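4.3 Failure during drive removal and transfer

The most serious fault in the Unesbridge trials came from the handover between the fixture and the gripper. We had expected the difficult part to be the cabling. In the first version of the task plan, written for the Holub cell, almost all the checks were placed on the steps inside the computer case, where a finger can catch on a lead or press on the board. The fixture was treated as a safe place, and the controller ran with looser limits once the gripper was over it.

The cell has two arms working over a ribbed metal table. The tower lies on its side with the side panel off, and the fixture is placed next to it so that a drive can be moved across without being turned over. The plan is simple. The arm with the black gripper lifts a drive from the bay, carries it to the fixture, sets it upright between the posts, opens its fingers and backs away straight upwards. A later step picks the same drive up again and returns it to the bay. Figure 6 gives the general layout, with the drive standing in the fixture and the gripper over it.

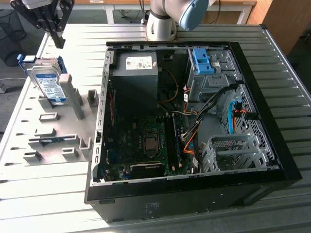 Figure 6. Layout of the work area. The hard disk drive stands in the fixture to the left of the open tower.

We ran 200 transfers under the Lillau controller with the same settings throughout. In 25 of them the controller reported a completed release while one finger was still touching the drive or its caddy. Most of these did no harm, as the contact ended once the gripper rose. In 2 cases it did not. The drive was pulled up at an angle, came free above the posts and fell on the table. Both drives were scrapped units and held no data, but on a real repair line either fall would have meant a lost disk.

The logs show the same pattern in both falls. The release step was judged on finger opening alone. The controller sent the open command, waited for the reported width to pass a set value, and marked the step as done. The width was correct each time. What the check missed was that the hand had settled slightly to one side of the drive, so one finger moved well clear and the other hardly moved away at all. The fingers are angular, and an edge could then hook under the caddy during the retreat.

The sideways error itself was small. We traced it to the fixture pose, which was measured at the start of each session and then assumed to stay fixed. Repeated placing pushed the fixture a little along the ribs of the table. No single push was large enough to trigger the force limit – the limit over the fixture had been raised to avoid false stops when the drive met the base – and so the error was allowed to build up over a session. Both falls came late in their sessions, which fits this account, though two events are too few to prove it.

A second weakness made matters worse. While the gripper holds a drive against the fixture, as in Figure 7, its fingers come down over the drive from above, and our overhead view gave a poor reading of the gap between finger and caddy. The vision check used elsewhere in the task returned low confidence at this point. In the first version a low confidence result was logged and ignored.

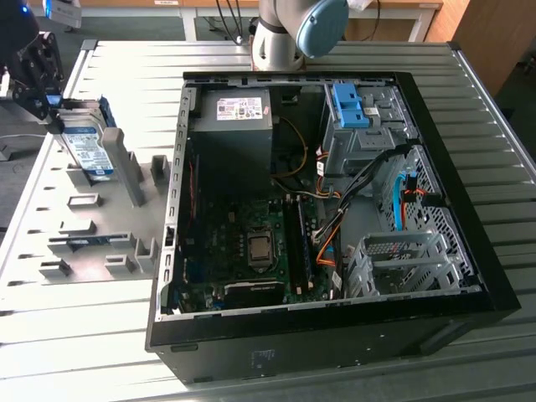 Figure 7. The gripper clamping the drive from above at the fixture. The second arm is behind the tower.

We made three changes. The fixture is now bolted to the table through its base, and its pose is measured again before each placing. The force limit over the fixture has been brought back to the value used inside the case, with a slower approach to keep false stops down. Lastly, the retreat is split into two moves. The gripper first rises by a few millimetres and pauses. If the wrist sensor shows any load above that of the empty hand, the arm lowers again, recentres and repeats the release. A second failure stops the cell and calls the operator.

The stop behaviour also needed attention. After the first fall the second arm carried on with its own program, as the fault was raised only on the arm that had dropped the part. The Lalloso supervisor now treats a lost part as a fault of the whole cell and holds both arms where they are. They do not return to their home positions, because a loose drive may be lying in the path.

We have not yet repeated the full set of transfers with all the changes in place, so no new failure rate is given. Short runs have produced no falls, but they were not long enough for the old drift to have shown itself. The extra pause and the new pose measurement also slow each transfer, and we have not tried to win that time back.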